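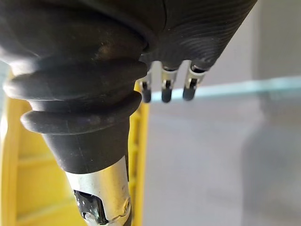
Keeping a Workroom Floor Level, Clean and Dull

Ornora Building Notes, 2024-11-05

The floor technician at Herach has spent 15 years looking after floors in workrooms, test rooms and small kitchens. Most of the calls that reach the office are about marks. Most of the visits end up being about water, grit or a bad joint. We met in the Herach store, between the adhesive shelf and a stack of offcuts, and talked for most of a morning.

The first subject was inspection. The technician does it before anything is wetted, with the overhead lights off and a work lamp set on the floor itself.

"A lamp at ceiling height hides everything. Put it on the floor and aim it along the surface. A raised seam throws a shadow. So does a bubble, and so does an old repair that was filled too high."

The lamp is moved to a second wall and the pass is repeated, as a ridge running in line with the beam will not show. High spots are marked with low-tack tape. Chalk is avoided. It gets into open joints and stays there, and on pale floors it leaves a faint line that clients later report as a crack.

Flatness is checked with a straightedge and feeler gauges. The house limit at Herach for a workroom is a gap of 2 mm under the straightedge. Where the gap is larger, the technician records the position and asks what stands there.

"If it's a walkway, I want it corrected. If there's going to be a cabinet over it for the next ten years, we shim the cabinet and write that down. People remember the shim. They forget why it was put in, and then somebody moves the cabinet and calls us."

Dry soil

On cleaning, the technician has a fixed order and does not care for shortcuts. Dry soil comes up first with a vacuum fitted with a soft brush. A push broom is used only for large debris, and a dry cloth head follows it. Wet work starts when the cloth comes back with nothing on it.

"Grit plus water is a grinding paste. You drag it with the mop and you take the finish down a little every time. A room can be cleaned every night and look worse each month, and the client thinks the product is bad."

Does the type of vacuum matter? Less than the brush, in this view. Brushes wear unevenly and the hard edge of the housing begins to touch the surface. The result is a set of fine parallel lines that always run in the direction the operator prefers to walk. At the Sandhu building, where Herach has the upkeep contract, those lines were blamed on chair legs for a full winter. The brushes are now changed in July, during the shutdown, whether they look worn or not.

"I'd change them twice a year if they let me. It's a cheap part."

Wet cleaning

For wet cleaning the technician uses Binach, a neutral cleaner mixed in the Herach store and supplied to the Sandhu building in sealed cans. The mix is measured with a cup. Pouring by eye is the most common fault found on site visits, and it nearly always errs on the strong side.

"Too much cleaner leaves a film. The film is a bit sticky, so it holds dust, so the floor looks dirty sooner, so they add more cleaner. I've gone into rooms where all I did was rinse. Three rinses, plain water, and the color came back."

The test for film is simple. A white cloth is dampened with warm water and rubbed on a patch the size of a hand, well away from the door. If the patch dries with a different sheen from its surroundings, there is residue. The technician then rinses the whole room, wall to wall, and repeats the test in another place.

Mops are wrung until they no longer drip when held up. Two buckets are used, one for solution and one for rinsing out the head. Water is changed when the bottom of the rinse bucket cannot be seen. Joints and the line along the baseboard are wiped by hand, with the cloth drawn along the joint. Crossing it pushes dirt into the gap.

Drying gets more attention than one might expect. The door is propped open, and traffic is held back until the surface is dry at the slowest point. That point is usually behind the door or under the lowest shelf, where air does not move – the technician checks it with the back of the hand.

Dark marks

We asked about black scuffs, the item that comes up most on the call sheet. The technician sorts them into two groups. The first sits on top of the finish and comes away with a dry white pad and light pressure. The second has gone into the surface.

"A rubber foot or a rubber-backed mat can leave a brown or yellow shade over time. It's a stain in the material. You can scrub it until you're through the finish and it'll still be there. I tell people to stop scrubbing. Replace the piece or put up with it."

Prevention is a matter of what touches the floor. Herach supplies felt or hard plastic glides for furniture, and mats with a backing that the flooring maker has approved in writing. Mats are lifted at every cleaning and left off until both sides are dry. Casters are turned by hand and inspected for hair and thread, which wrap the axle and stop the wheel. A wheel that slides leaves a flat black streak, and the same wheel will go on leaving it until it is cleared.

Solvents are kept out of the general kit. The technician carries one small bottle and uses it on adhesive left by tape, with the solvent put on the cloth and never on the floor.

Repairs

The Sandhu workroom was relaid two summers ago after a leak. The repair was priced at $3,000, including the removal of the old adhesive, and it took longer than planned on account of the slab.

"The slab was wet and it had no reason to hurry. We put the dryers in, took readings in the morning and again before we left, and kept a sheet on the wall. The reading came into range on day 14. They wanted us to start on day six. I said no, and I said it in writing."

The new flooring was stored flat in the room while the slab dried, out of direct sun, with the cartons opened at the ends. Batch codes were checked before anything was cut. One carton from a different batch was put aside for the closet, where a slight shift in shade would not matter.

Joints were laid so that none fell in the doorway. Adhesive was spread with a fresh trowel for each session – a worn notch puts down less than the data sheet calls for, and the shortage shows up later as a lifting edge. The floor was rolled in two directions. Furniture was carried back in, and nothing was dragged.

Offcuts went into a labeled box along with the batch codes and the name of the adhesive. The technician considers this box more useful than the warranty.

"Colors get dropped. Patterns get dropped. If you have a few pieces from the same batch you can fix a burn in an hour. If you don't, you're looking at a patch forever, or a whole new floor."

Gloss

Last, we raised shine, a frequent request. The technician prefers a dull finish in any room where people work at low benches or on the floor. Glare makes small dropped parts hard to find, and a high polish shows each footprint and each pass of the mop.

"Clients say the floor looks tired. I ask them to kneel down and look along it. If it's even, it's fine. Uneven shine is what I'd worry about, a bright edge and a flat middle. That tells you where they walk and how much finish is left."

Where the middle has gone flat, Herach recoats the whole room in thin layers. Local touch-ups are done only in closets. The next recoat at the Sandhu building has been put down for the July shutdown, on the same work order as the vacuum brushes.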